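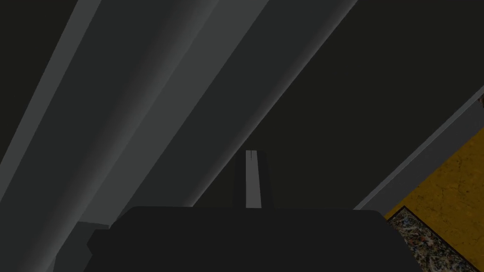 Lalit Kanaujia wrote back after my last post to ask whether Lanora was worth paying for if you only own one arm and mostly want it to open and close things in a kitchen. Fair question, Lalit, and it deserves more than the two lines I gave you in the comments! I've had the package running since October, so here goes.

## What you get

Lanora is a simulation kit for manipulation work. You buy a license, you get a simulator, a set of kitchens, a stack of ready-made tasks and a wrist view that shows you what a camera mounted just behind the gripper would see. The render at the top of this page came out of that wrist view, with the finger standing up in the middle and the speckled slab down in the corner. That's the view I spend most of my day in, and it's the reason I bought the thing.

The standard edition is $400. The Curach edition is $600 and adds the multi-arm stuff plus a bigger pack of surface textures. I have the standard one. I looked at the Curach features for a long time with my coffee going cold and decided I didn't need a second arm when I can barely keep the first one out of trouble.

## Setup

Easy, mostly. The installer took 35 minutes on my desktop (a decent machine, a few years old, one graphics card) and the first kitchen loaded without me touching a config file. The second kitchen didn't load at all until I moved my project folder to a path with no spaces in it. The manual mentions this on a page called "Notes", near the back, where I'm sure lots of people find it.

You'll need to bring your own arm model or use one of theirs. Theirs are fine. Mine had the wrist joint flipped and I blamed Lanora for an entire evening before I opened my own file. Sorry, Lanora.

## The wrist view

I love this part. You can slide the camera along the wrist, tilt it, change the lens, and save the whole thing as a preset. If you're training a policy from wrist images, you'll know how much a small change in mounting can mess with your results, and being able to try a new mount before printing a bracket is worth a good chunk of the price all by itself.

The textures are better than I expected on stone and on painted surfaces. Large gray parts can look really smooth and flat, though. Get the gripper close to a big plain panel and there's very little in the view to tell you how far off you are – a few straight edges, a bit of shading, and that's your lot. My advice is to pair the wrist view with a second fixed camera for anything that happens right up against a surface. Lanora lets you run both at once on the standard license, and the slowdown on my machine was small.

There's also a randomizer for colors and materials. Turn it on! I left it off for the first few weeks and my policy got very attached to one countertop.

## Contact and grasping

Good on hard things, so-so on soft ones. Handles, lids and doors behave the way I'd want. Sponges and dish towels are in the object list, but they feel like they were added by somebody in a hurry, and I've stopped using them. If cloth is your whole project, look at Bhardwaj instead. It costs more and the interface made me want to lie down, but the cloth is miles ahead.

I also tried Fimodby for a while, mostly for the price. Nice people, quick answers to email, and the kitchens are too small for my arm to turn around in. It could suit a shorter arm just fine.

## Tasks and logging

Every task comes with a reset button, a success check and a log you can open in a plain text editor. The success checks are a little generous in places. One of the drawer tasks counts as closed with a gap I could fit my thumb in, so I tightened the limit myself. It's one number in one file.

More than 10 runs in a row and the log window starts to lag. Close it and let the file write in the background.

## Support

Vendula Holub answers most of the support tickets, and she's terrific. I sent her a badly written complaint about camera presets not saving and had a fix the same afternoon, along with a polite note that I'd been running last year's version.

## So, Lalit

Yes, get the standard edition. One arm, kitchen tasks, lots of doors and drawers – that's pretty much who it's for. Skip the extended texture pack for now; you can add it later and pay just the difference. Use the short-term trial first if you can, and load your own arm into it on day one so you find out about your wrist joint before I'd find out about mine.

Next up I'm swapping the stock finger model for a longer one and redoing the camera presets to match. I'll post the settings file when it stops crashing.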